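3.2 Container geometry and drying rate

Wall openness was treated as a fixed property of each container type. Zupan and Petek reported that side ventilation matters more than base ventilation for leafy herbs stored indoors, but their trials used a single fill depth. We repeated the comparison at depths of 25 and 50 mm, with mint and lemon balm from two growers near Ikville. Stems were trimmed to equal length and weighed before loading.

Mass loss was logged for 26 hours per run. Solid-walled tubs dried unevenly -- the outer layer lost water quickly while the core stayed damp -- and the effect grew with depth. Perforated baskets showed a smaller gradient. Color had no measurable influence on the result and was used only to tell the two herbs apart. Figure 4 shows baskets of the perforated type, one blue and one red, on a wooden tabletop.
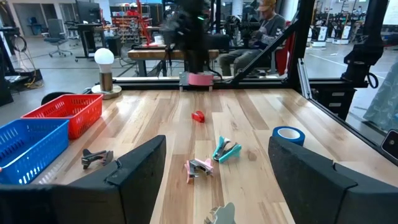

Figure 4. Rectangular plastic baskets with perforated sides.

3.3 Weighing procedure

Each container was tared before loading and weighed again at the end of the run.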